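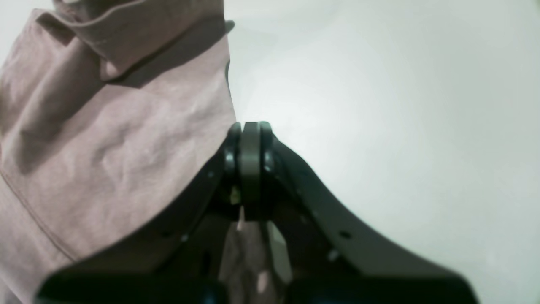
You can't teach a machine to fold a shirt by showing it only good folds, Feng-yi Ko told me before I'd even found a spot to put my bag down. Show it the bad starts too, the lumps and the twisted sleeves and the collar that has gone missing somewhere in the middle. Otherwise it has no idea what to do the first time real laundry lands in front of it.

I'd gone over to Niltden on Thursday expecting to write a quick paragraph on the company's new laundry project, and I ended up staying until they turned the lights off. It's strangely hard to walk away from! The project is called Povach, and the idea is to collect a big pile of recorded examples of robot arms handling clothes, then train a learning system on the lot so that it can sort and fold things it hasn't met before.

The work is slower than I pictured. A person steers the two arms through a task, the cameras and the joint positions get saved together, and that makes one example (they call it an episode, and after an hour I was calling it that too). Then the garment gets messed up again and off they go. They had 49 episodes on the board when I came in, which sounded like plenty to me until Ko laughed and said that was a warm-up. 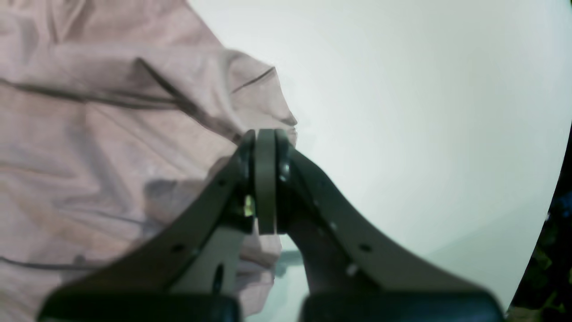
Cloth is the thing everybody in this line of work complains about. A box stays a box when you pick it up, but a piece of clothing changes shape every time you so much as nudge it, and the system has to work out where to grab from whatever it can see. Get the view from down at the gripper and you start to sympathize. It's all creases and shadows in there, with one long dark fold running toward the tip and a pointed flap sticking out over the bare white table, and I couldn't have told you which part was a sleeve or a hem. Ko says a label like "sleeve" isn't much use at that distance anyway, and what they want from each episode is the choice the operator made. Did they go for the flap? Did they smooth something first?

I asked if I could have a try at steering and was told yes, very kindly, as long as my efforts went in a separate folder. Fair enough. I spent my turn closing the fingers on air and then, finally, on fabric, and I whooped loud enough that somebody in the next room came to check on us. The trick, as far as I could pick it up, is to come in slower than you think you should and squeeze only when you're sure. I was never sure.

The good operators make it look like nothing. They also get bored, and Ko is frank about that. Bored people start doing the same neat motion over and over, and a system trained on one neat motion learns one neat motion. So Niltden has 2 rules for the Povach sessions: change how the garment lies between episodes, and hand over the controls before you get comfortable.

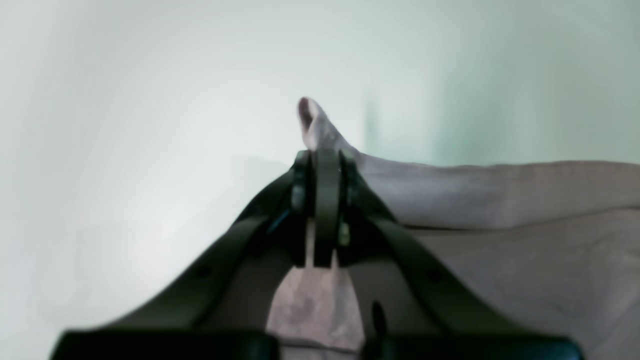

A fold of pink fabric held in the gripper during a Povach session at Niltden.

Mistakes stay in, by the way. I assumed a dropped corner meant hitting delete, but they keep it if the operator goes back and fixes it -- those recoveries are apparently some of the most useful material they get. What does get thrown out is anything where the recording itself is faulty, like a camera stream that lags behind the others. Ko checks for that at the end of the day, with headphones on, and I was advised not to talk to her while she does it. (I talked to her while she did it. Sorry, Feng-yi.)

Who is all this for? Two outfits have signed up to try the trained system once there is one. Avora runs linen service for small hotels and wants help with the sorting end, and Kwok, the uniform rental place out by the rail yard, is more interested in folding. 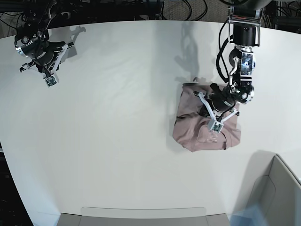
Neither of them has put a date on it, and Niltden wouldn't give me one either, beyond saying that the first round of collecting should wrap up in October. After that comes the training, and after that they find out which kinds of episodes they should have recorded more of. Ko already has a guess. She thinks it'll be anything inside out.

I've asked to come back for a session in the fall, and they said I could, though there was no mention of letting me near the controls again. I'll write it up when I do.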